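**Notes, unit 3: reading a lab claim** (D. Achterberg)

Be suspicious of the word "reproducible." The Kandudden handout uses it 11 times and defines it nowhere. Ask who repeated the work, and whether they had any reason to want it to fail.

The Skeltilham paper reports two runs. Two! That is a start – I would not call it evidence.

Clear acrylic on black cloth: 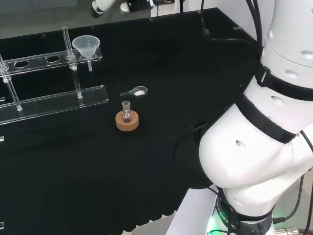
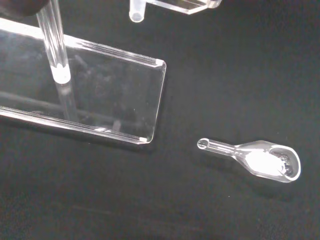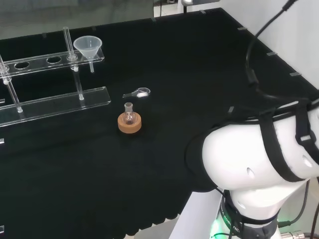

For next time, read the Drestlow reply and mark every sentence where "shows" should be "suggests." Bring your October notes.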